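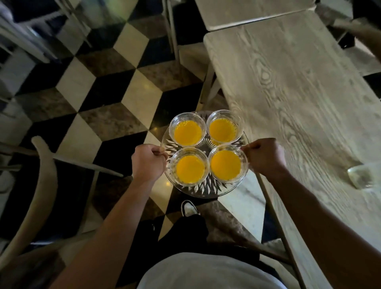 Drustolel's reply to last year's report was that a liability survey should stop at the front counter and leave the function room to the caterer's own policy. The function room is inside the insured premises and has been kept in scope.

LIABILITY RISK SURVEY: HOSPITALITY TENANCY
Insured: Tridwood
Surveyor: Nukton Risk Services
Policy section: Public and products liability
Survey month: August

1. Certificates of currency
Caterer: sighted. Cleaner: not sighted.
Comment: Cleaner's certificate lapsed. Renewal to be lodged with the broker before cover is confirmed.

2. Extinguishers
Tags current on all units but 2.
Comment: Service and retag. Excess of $1000 applies to any fire claim while outstanding.
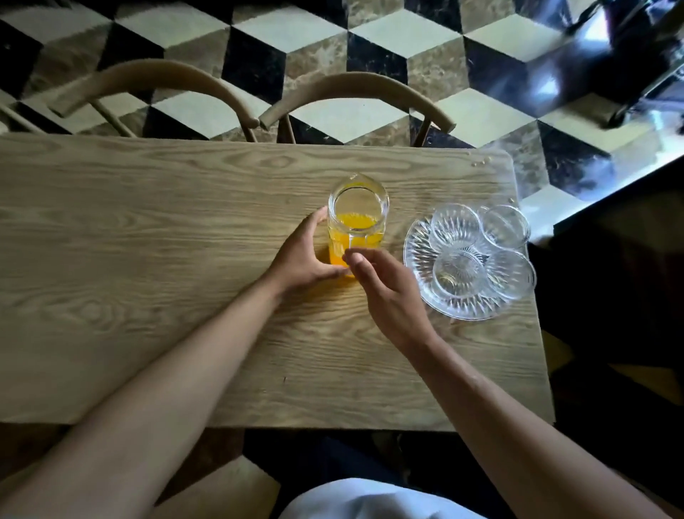

Both untagged units are on the rear corridor wall and were missed by the contractor at the last service. The contractor's log shows the corridor as a separate zone.

3. Occupancy
Permit: 156 persons. Proposal form: blank.
Comment: Insured to complete and initial the form.

4. Incident register
Entries: 6. Notified to insurer: all.
Comment: Satisfactory. Times of day missing from two entries.

5. Floors
Slip test certificate: not held.
Comment: Obtain test report for polished surfaces. Cleaning schedule to be attached.
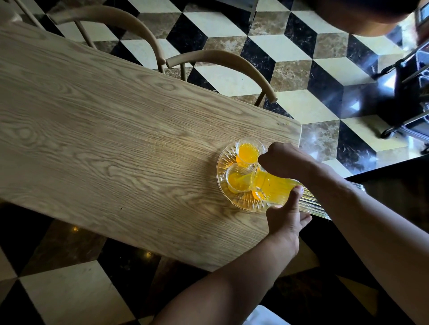
Item 5: table and polished marble floor.

6. Hold harmless clause
Trịnh lease, schedule B: refer to underwriter.
Comment: Wording is wider than the policy extension. No cover to be assumed.

Rating: acceptable subject to items 1, 2, 3 and 5.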